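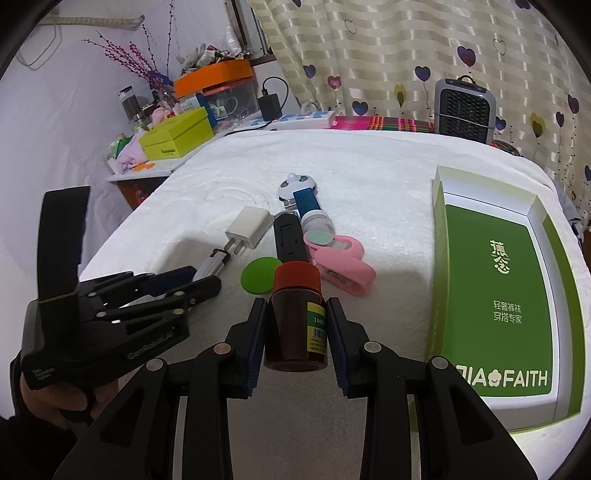

Sorting small items before boxing

This procedure covers the loose things that collect on a bed or table: chargers, clips, small bottles, toys, pens and empty gift boxes. Allow 30 minutes for one surface.

1. Spread a light, plain blanket over the surface. Small dark parts show up well against white. On a fluffy one, check the pile by hand for clips and caps before folding it.

2. Stand bottles upright and tighten the screw caps. Keep small glass bottles with a printed label, such as the amber one with the red cap, apart from the electrical items. Pack them last, upright, with cloth on all sides.

3. Put wall chargers and adapters together. Wrap each cord in a loose coil and hold it with a rubber band. Prongs go face down in the box.

4. Unplug the power strip and switch off every outlet before moving it. It does not go in a small box. Coil its cord separately.

5. Leave a space heater out of the sorting. Unplug it, let it cool for 35 minutes, and carry it by the handle. Keep curtains and blankets clear of it while it is in use.

6. Reuse a gift box with an attached lid for hair clips, pens and small toys. Line the base with a folded cloth. Long items lie along the edge, flat items go underneath.

7. Limit each box to 12 items. Write the contents on a strip of paper and tape it inside the lid.

Items with no obvious group go in a separate bag. Review the bag in December and discard what has not been used.

Revised January 29, 2026, by Annelies Gasser. Step 5 corrected by Dean Gosling.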